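January 17, 2026

Hide glue, batch two. Soaked the Wiriya pearls in cold water overnight, 25 g to 60 ml, and brought them up to 60 C in the bath. The December batch got to 80 and has been useless for anything but the smell.

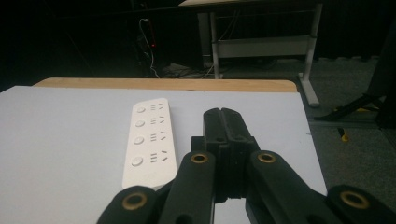

Rubbed joints on the Fustcombe chair offcuts, maple to maple, 16 of them. Open time is still shorter than my attention span – warm the parts first. Leave the clamps alone, whoever you are.

Sarar wants the chair back by spring. They didn't say which one. Need more pearls and a lid that fits the pot.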